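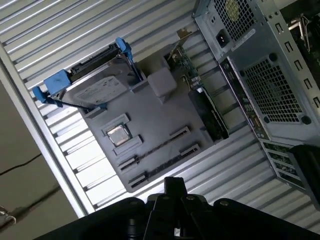 Gimis gripper kit for PC teardown – worth $520?

lonau_bench
Two weeks in with mine. Drives on blue plastic rails are easy, and the wrist camera view is sharp enough to aim by. Cards are slower. I've been practicing on a Quadro
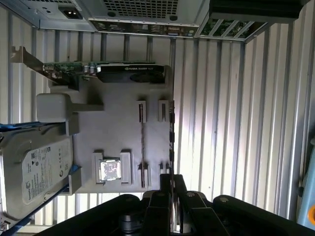 and the fingers are kinda chunky once you're down near the tray, so I creep in at 60 percent speed. Still love it!

otident24
Hmm, $520 for something slower than my hands? I can strip a tower in nearly 24 minutes.

lonau_bench
Sure, one tower. I've got a whole shelf of them – and I can do the paperwork meanwhile.

adeleke_fix
I sent mine back in February. Fingers were too wide for the memory clips. Support was nice about it though.

otident24
Yeah, I'll wait for the narrow fingers.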